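Dodby Larder Set: README

Packets, bottles, baskets and the things people carry them in

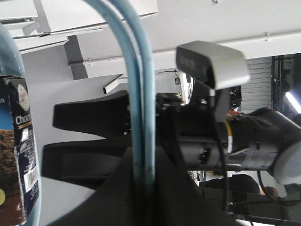

The Larder Set began as an argument about whether a chocolate drink belongs in the fridge door or the cupboard. It has grown into a collection of pictures and notes on ordinary shopping and the business of putting it away, and the argument has not been settled. Both answers are accepted in the notes. Please stop writing to us.

This file covers what is in the set, how the notes are written, what the labels mean and where the whole thing is known to be wrong. Read at least the section on labels before you use any of it. People who skip that section write to Ksawery, and Ksawery is tired.

What is in it

The set holds 540 pictures of household goods, mostly groceries, mostly near or inside something with a handle. Each picture comes with a short note in plain English and a line of tags. The notes are stored as text files, in the same folder as the picture they go with, under the same name. An earlier release kept them all in one enormous spreadsheet. We don't talk about the spreadsheet.

The goods are what you would find if you unpacked a week's shopping for a household with a sweet tooth and no plan: bottles, cartons, tins, jars, bags of things that were meant to be resealed. Cleaning products are in there too, because they come home in the same bag as the bread, whatever your mother said.

Fresh fruit and vegetables are thin on the ground. They were well represented in the first round, but they went off, and a picture of a pear in its third week is not useful to many people. Orest Boiko maintains that it is useful to some.

How the folders are arranged

bottles: anything with a neck or a cap that you would pour from. Squeezy bottles live here as well, after a long exchange of emails.

boxes: cereal, tea, stock cubes, cake mix.

soft: bags, sachets, pouches and anything that falls over when you look away.

carriers: baskets, buckets, shopping bags, trays. If the carrier has something in it, the picture still goes here as long as the handle is the main thing showing.

mixed: pictures that two people filed in two places. It is larger than we would like.

A picture appears in one folder only. If you find it in two, one of them is a mistake, and we would be glad to hear which.

Labels and what we do with them

Packaging is read as it shows. If a label turns away from view halfway through a word, the note gives the part that can be read and leaves it there. "Choc" is written as "Choc". It is not promoted to "Chocolate", however obvious this may seem to you at home, and a picture of cake on the wrapper does not count as evidence of what is inside. Anyone who has opened a biscuit tin and found sewing thread will see the sense in this.

Brand names go in only when they can be read in full. Small print is noted as "small print". We did once try to copy out the ingredients from a jar of pickle, and the person who did it has asked for that file to be removed, so it has been.

Barcodes are mentioned if they can be seen and never looked up. Please do not use the set to build a price list. Prices were never recorded, and the shop where much of the stock was bought, Hoxha, has moved its own prices about so often since that the receipts are mainly of sentimental value.

Colours

Use the everyday word. Light blue, dark blue, cream, brown. The first version of the tags had "azure", "cerulean" and, on one mop bucket, "lagoon". All of these are now "blue". See-through plastic with a tint is tagged with the tint and the word "translucent", which is the fanciest word in the set and is staying in because "see-through-ish" failed to win a majority.

Where a bottle is one colour and its label another, tag both, bottle first. Lids get their own tag if they can be seen. If they can't, leave the lid tag out. Do not put "lid: unknown". Do not put "lid: presumably".

Handles

A surprising amount of this project is handles. They arch over whatever is being carried and then drop down the middle of the view with the confidence of someone standing up in the cinema. We tag them as follows.

handle, hoop: a single curved piece, stiff, going over from side to side.

handle, strap: anything that flops.

handle, cut-out: a hole in the side of a box or tray that fingers go through.

handle, other: the wicker thing.

Scuffs and scratches go in the note when they are plain to see. We like a scuff. It is often the only way to tell one handle from its neighbour, and it suggests that someone has been getting some use out of the thing.

A handle crossing in front of a bottle does not make the bottle "damaged", "broken" or "in two parts". This has come up more than once.

Writing a note

Keep it to two sentences. Say what the main object is, then what it is next to. Stop.

A good note, from the boxes folder: "A red tea box lying on its side. A spoon rests against it."

A less good note, from the same folder and since corrected: "The tea has been abandoned, perhaps after a quarrel."

We are not against the second kind of writing, and it did brighten up a dull afternoon, but it gives readers the impression that we know something about the quarrel.

Do not guess how full anything is unless the level can be seen. Do not guess whether it has been opened. "Milk, probably off" was accurate in the kitchen and is not accurate in a text file.

Known problems

The soft folder leans heavily towards crisps. This reflects the diet of the people who made it and should not be taken as a picture of the nation.

Several carriers are tagged "basket" that might equally be called buckets. If it has holes in the sides it is a basket, and if it doesn't it is a bucket, but when only the handle shows it ought to be tagged "carrier" and left alone. Old notes don't all follow this. We are working through them at the speed of people with other things to do.

Spelling is British. A few notes say "color" because of a contributor in a hurry. Search for both.

The word "jar" was used for almost everything in the first 18 notes of the bottles folder. They are kept as they were written, partly for the record and partly because Orest wrote them and he won't budge.

There is a picture of a cat in mixed. It has no tags. It is not a grocery.

Things the set is not good for

Working out what people eat. Working out what people ought to eat. Judging shelf life, weight or value for money. Finding out whether a product is still sold. Settling anything between two people who share a fridge.

It has been used happily for practising short written descriptions, for sorting exercises and for one very thorough talk in Bruston on the history of the plastic handle, which overran.

Changes

Second release, 21 February 2019. Notes split out into their own files. Fancy colours removed. Handle tags added. The mixed folder was supposed to be emptied and was instead added to.

First release, the previous April. Pictures and spreadsheet. See above regarding the spreadsheet.

The next release will come when the carriers have been retagged. There is no date for it, and asking for one moves it back.

Corrections

Send the name of the file, what the note says now and what you think it should say. Up to 10 corrections can go in one message. Past that, please send a plain list as an attachment, in the order of the folders. "Some of the bottles are wrong" has been received and agreed with, but we could not do very much about it.

If you disagree with a tag and the tag follows the rules in this file, you are disagreeing with the rules, and that is a separate message with a separate subject line.

Credits

Put together by Orest Boiko and Ksawery Śliwiński. Tags checked by Ksawery. Shelving lent by Gellex, who would like it back and can have it once the bottles are off.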